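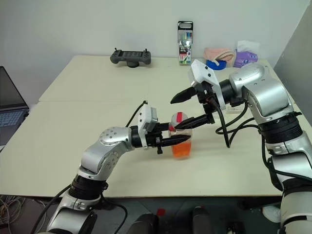

Chapter 8
The Second Printing Problem

Learning goals

After reading this chapter you should be able to:
- tell a sales figure from a print figure
- work out what a small press comic costs per copy at different run sizes
- read a printer's quote and find the charges left out of the headline price
- decide whether a reprint is worth doing at all

8.1 A sold-out book is not always a success

Self-publishers love the words "sold out." They go on banners, in newsletters, and across the top of the next crowdfunding page. Readers tend to take them at face value. You should not, at least until you have asked how many copies there were to begin with.

Take the case we will use through most of this chapter. Clukton is a black-and-white adventure comic published by its own creator under the imprint Dodusine. The first volume had a print run of 557 copies. By April of the following year the creator's website listed it as sold out, and fans began asking for a second printing. On the face of it the choice was easy. People wanted the book, the files were sitting on a hard drive, and the printer was happy to run it again.

Now look at where those copies went. A large share had been paid for before the book existed, by backers of the campaign. Others went out as review copies, as replacements for books bent in the mail, and as gifts to the friends who had lettered pages and checked spelling. A box went to a distributor on sale or return, which means the distributor could send back anything it failed to sell. Those copies had left the creator's apartment. Whether they had reached readers was a separate question, and at the time of the announcement it had no answer.

A print figure tells you what was made. A shipping figure tells you what left the building. A sales figure tells you what was paid for and kept. Comics publishers of all sizes mix these up, sometimes by accident. When you read that a title "moved" a certain number of copies, ask which of the three is meant. If the answer is vague, assume it is the largest one.

8.2 Why the price per copy misleads

Every printer will tell you that a longer run lowers the price of each book. This is true as far as it goes. On an offset press, most of the expense comes before the first good sheet: making plates, setting up the press, and running waste sheets until the blacks are even. Once that is paid for, each extra copy costs little more than its paper, ink, and binding. Spread the setup over more books and the price per copy falls.

Digital printing works differently. Setup is small, so a short run is affordable, but the price per copy hardly drops as the run grows. Somewhere between the two lies a crossover point where offset becomes the cheaper method. Printers like to draw this as a neat pair of lines on a graph. Be careful with the graph. It counts the cost of making books and ignores the cost of having them.

Unsold books need a dry place to live. They get moved, dinged, and damp. They tie up money that might have paid for the next volume. A comic that costs half as much per copy in a long run is no bargain if half the run is still in cartons when the series ends. For a fair comparison, divide the whole bill by the copies you can reasonably expect to sell. Leave the copies you hope to sell out of it.

Most first-time publishers resist this step. It feels gloomy, and it usually makes the short run look better than the printer's salesperson would like. Do it anyway, on paper, before you ask for a second quote.

8.3 Reading the quote

The quote in Clukton's case came from a print broker called Zernard. A broker does not own a press. It takes your job, places it with a plant, and adds a margin. There is nothing wrong with that, and a good broker can save a beginner from bad mistakes. But a broker's quote often has a friendly number at the top and a good deal of small type underneath.

Look for these charges:

Proofs. A digital proof is commonly free. A printed proof on the actual paper may not be, and for a comic with heavy blacks the printed one is the proof that matters.

File changes. Corrections made after the files are accepted are billed, often per page. A creator who finds a typo on page 16 the night before press will pay to fix it or learn to live with it.

Overs and unders. Many contracts let the plant deliver a little more or less than you ordered and bill you accordingly. Find the percentage and work out the bill at both ends.

Freight. "Delivered" may mean to a port, to a curb, or to your door. These are very different things when the delivery is a pallet and you live up three flights of stairs.

Storage. If you cannot take the books on the day they arrive, someone will charge you to keep them.

Dodusine's creator compared the Zernard quote with one from Väisänen, a small plant that printed digitally and sold direct. Zernard was far cheaper per copy on the first line. Once freight and a printed proof were added, the gap shrank. Once the expected unsold copies were taken into account, it was gone. Note that this result belongs to one book at one moment. A full-color comic, or one with a firm order from a chain of shops, could easily come out the other way.

8.4 How to test demand without fooling yourself

"Would you buy a second printing?" is a poor question. It costs nothing to say yes, and people who like a creator want to be kind. Comments under a post are worse still, as the same handful of loyal readers will turn up each time — and some of them already own the book.

A paid preorder is better evidence. So is a waiting list that asks for a small deposit. Even these need care. A preorder window announced with a new volume will pull in readers who want a matching set, and that burst will not be repeated. Six weeks of steady orders tells you more than one excited weekend.

You may also find that what readers want is the story, in whatever form. A digital edition, or a later collected volume, may serve them at less risk. Collectors will object that a reprint lowers the value of the first printing. Treat this claim with some doubt as well. For most small press comics there is little resale market to damage.

Key terms

crossover point, digital printing, offset printing, overs and unders, print broker, print run, sale or return

Before you go on

Find a comic whose publisher has announced that it sold out. Using only public statements, try to work out how many copies were printed, how many were shipped, and how many were bought by readers. Write down which of these you could not establish, and keep your notes. You will need them for the budget exercise in section 8.6.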